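I have a new favourite job, and it's sorting dissection kits! September is when I get our little biology corner at Arnemmont ready, and this year I finally gave the instruments a proper afternoon. Petri dishes to the back of the table, steel tray in the middle, the blue kit up front where you can get at it.

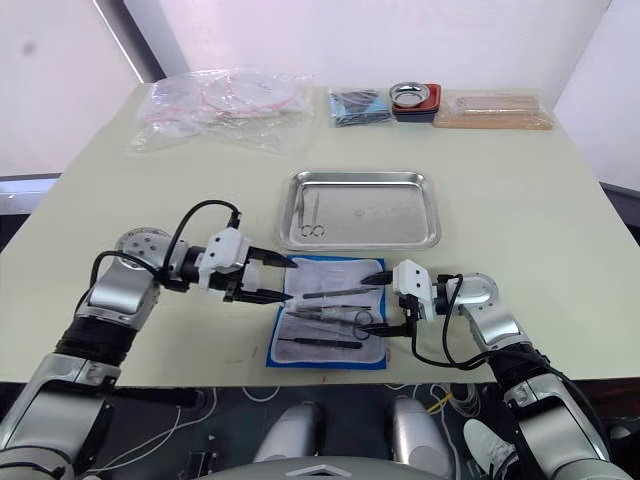

Tài Khương reckons scissors should always go in last, with the rings all facing the same way, or you'll be fishing about for the forceps every time.

I tried it and I'm converted. My old system was to put everything back wherever there was a gap, which worked fine until I wanted a probe in a hurry. Now I move things between the tray and the liner until the order feels right, and I love how tidy it looks. 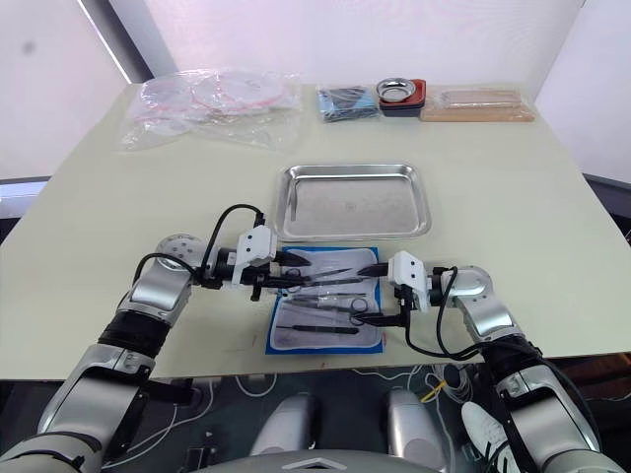

Tweezers are the fiddly ones. They slide over each other and end up crossed, so I lay them down with a bit of room between - tips all pointing one way.

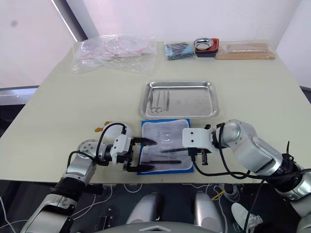 Next on my list is a good look at the white liner, which has picked up some grey smudges over the seasons. I don't mind them much, but a gentle wash wouldn't hurt. I paid $5 for a fabric brush ages ago and have been dying for an excuse to use it.

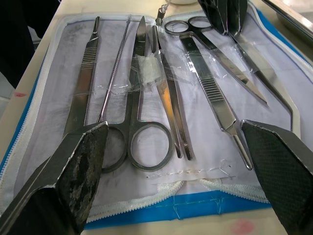

After that it's labels! I'm thinking small ones, in my neatest printing, in a colour that goes with the blue.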